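Household Routines, Unit 3: Making the Bed
Handout to go with the reading (Lambert, chapter 13)

Before you read the chapter, a warning. Ryan Lambert believes a made bed changes the rest of your day. He offers one survey in support, with 30 people in it, all of whom had signed up for a course on tidy living. Keep that in mind when you get to his charts.

What he claims, in short: a bed made before 8 a.m. leads to a tidier room by evening. What he shows is that people who make their beds also tend to pick up their socks. Those are separate findings and you should be able to say why in the discussion section.

The Sugden method, which takes up most of the chapter, has you strip back every layer, air the mattress, and rebuild from the bottom sheet. Fine for a guest room. I doubt many households do it on a work morning, and the chapter gives no figures on how many kept it up past the first month.

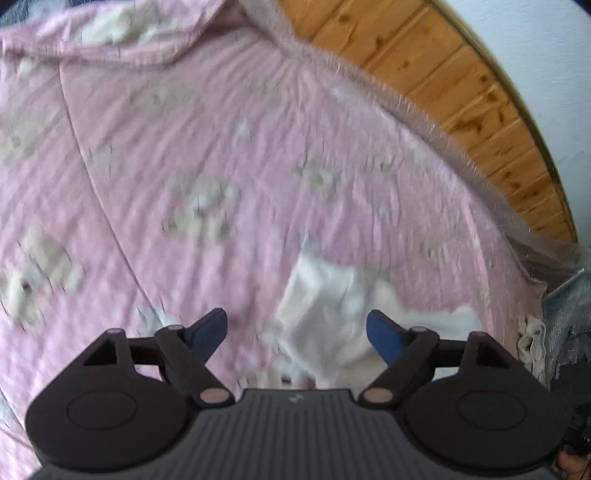
Creases are where Lambert and I part company. He grades a bed by its top layer and takes off points for any line he can see from the door. Try his scale on the pink bedspread with the cream animal print. It has soft diagonal folds all over and one long, faint crease, and the top is turned over on itself. By his count it fails. I would ask first whether the person sleeping under it is any worse off, and the chapter has no answer. Note too that a fuzzy trim makes the edge easy to find by touch, a point he skips entirely.

On products: the Wollia smoothing paddle and the Ulo corner clips both appear in his appendix. Neither was compared with a flat hand. Treat the appendix as advertising until someone does that.

For next class
Make your own bed two ways, once by the Sugden method and once by just pulling the cover up. Time both. Write down what you see when you come back in the evening, including anything that doesn't help your argument. Nearly a page is enough.

Optional: the Sorkel pamphlet on blankets, on reserve at the desk. Shorter than Lambert and less sure of itself.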